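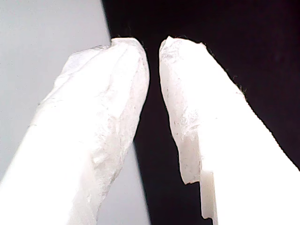

Wrapping the fingers again

I put new white covering on both gripper fingers before starting tonight. The bare plastic lets go of anything with a shiny wrapper, and I was tired of throwing out episodes for that. It wrinkles however I pull it, and one side stops short and leaves a step on the inner face. I'm leaving the step alone for now. If I redo the fingers halfway through a set, the wrist camera sees a different hand and I have to start over.

The set is called Cetik, after the folder I first saved it in. The goal is 391 good episodes of sorting small things with a tray that has compartments. I passed 200 in May and then lost 2 evenings to a bad cable.

Ok-hee Ko trained on the first part and wrote back that the policy goes for the middle of everything, even when the middle is a hole. My fault - I had been placing things the same way every time. So now I change the angle of the long items before each episode and let them stick out over the rim if that is how they land.

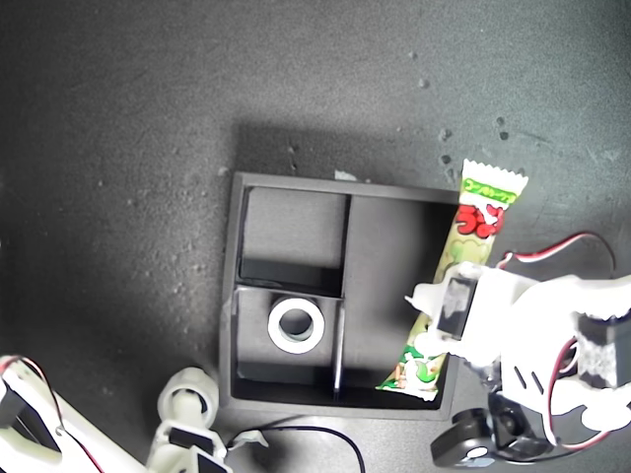 What I keep and what I throw out

I keep an episode if the grasp takes 3 tries or fewer. I used to keep only the clean ones, but then the policy had no idea what to do after a miss.

I throw it out if I bump the tray with the other arm, or if I stop to think for too long. Long pauses teach it to pause.

Snack sticks are still the slowest. Rings go faster, as long as I come down over the edge and close on the band. I'll do more sticks tomorrow and send the next batch to Ok-hee when the upload finishes.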